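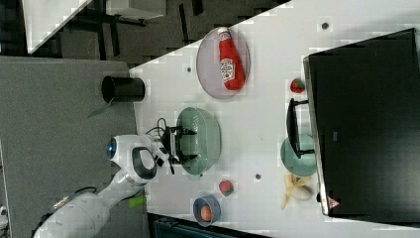 3.2 What counts as "away"

When I started this study I thought the hard part would be getting people to let me look at their tables. They were mostly fine with that. The trouble came when I asked them to tell me which things on the table were "out" and which were "away," a question I had written on the first page of the booklet as a warm-up and expected to skip past in a minute or two. It ended up eating most of the interview time, and it's the reason this section is as long as it is.

Fifty people in Clilelholm signed up and 49 of them finished. Each person kept a booklet for a week in August and wrote down whatever was on their main table at bedtime, with a few words on where each thing was and whether they thought of it as out or away. Altogether that gave me 2719 entries. Elin Hughes typed them up with me, and we sorted them into 42 kinds of thing (the full list is in the appendix, and yes, "string" and "cord" are separate, we argued about it for an afternoon).

I'll start with bowls, which caused the most trouble. Nearly everyone treated an orange in a bowl as away. It has a place, it's in the place, done. But the same orange sitting on the table next to the bowl was out, even when the bowl was empty and the person told me they'd eat it in the morning. So far so good. Then we got to plates. Is something on a plate away? Most people said no, a plate is for eating from, so anything on it is still in the middle of something. A few said yes, if the plate is a "keeping plate," a phrase that came up in separate households and that I had never heard before in my life.

Take the table in Figure 2. There's an orange in a small blue bowl, and that one got hardly any discussion. The ketchup bottle is on a plate, lying on its side, and people went back and forth on it for ages. One woman said the plate made it tidy. Her husband said a bottle lying down can't be tidy wherever you put it, and that ketchup belongs upright in the fridge door or upside down in the fridge door, and those were the two choices. I coded her answer as "contained" and his as "wrong posture," and after that I went back through the booklets and found posture all over the place. Cups on their sides, cereal boxes flat on their backs, jars tipped over. I hadn't planned a code for it at all.

Posture turned out to matter more for some things than others. A cup on its side was out for almost everyone (there's a black one in Figure 2, and it got the same reaction as the ketchup but faster). Fruit doesn't have a posture, as far as I can tell. The two strawberries in the figure sit straight on the table, one below the green bowl and one over by the monitor, and what people minded was that they were apart. Several wanted to bring them together before they'd even decided where they should go. "Put them with each other first," as one man told me, and then he couldn't say why.

Then there's the peel. I'd lumped banana peel with food in the first version of the coding sheet, which was silly of me, and Berwyn Penry was quite right to cross it out in red. Nobody's table has an away for a banana peel. It has to leave. We moved it into a group we called "leavers," along with used napkins, tea bags, bottle caps and the film off yogurt pots. Leavers behave differently from everything else in the booklets. People would write down a mug or a hairbrush night after night in the same spot without comment, but a leaver usually came with an excuse or a promise – "will bin," "not mine," "was on phone." I have a soft spot for the entry that just says "peel, sorry."

The one thing I couldn't settle was big objects that live on the table for good. If there's a monitor on the table, is it out? Most people left theirs off the list entirely, and when I asked, they looked at me as if I'd asked whether the wall was out. But things near it did get listed, and often described by it: "behind the screen," "under the screen," "by the stand." It works as a landmark. In Figure 2 there's a pale green plate mostly hidden beneath a black stand, and quite a few people missed it the first time they looked. I take that seriously as a limit on the booklets, since anything half covered was probably written down less often than it should have been. I don't have a good correction for it. Treneo, the diary method I borrowed the booklet layout from, doesn't have one either.

So for the rest of the paper I use four codes. "Contained" means in something the person thinks of as its place. "Parked" means out, but with the person's blessing. "Stray" means out without it. And "leaver" is what I said above. Posture is marked separately as a plain yes or no, and it can go with any of the first three. Elin and I coded the whole set independently and then sat down with our disagreements, most of which were parked versus stray, and most of those were keys.

I know four codes is a bit rough. Rada and Kereama, the two earlier schemes I talk about in Section 2, both use more, and I tried each of them on a handful of booklets before giving up. They ask where a thing is. My people kept telling me whether it bothered them, and I wanted somewhere to write that down.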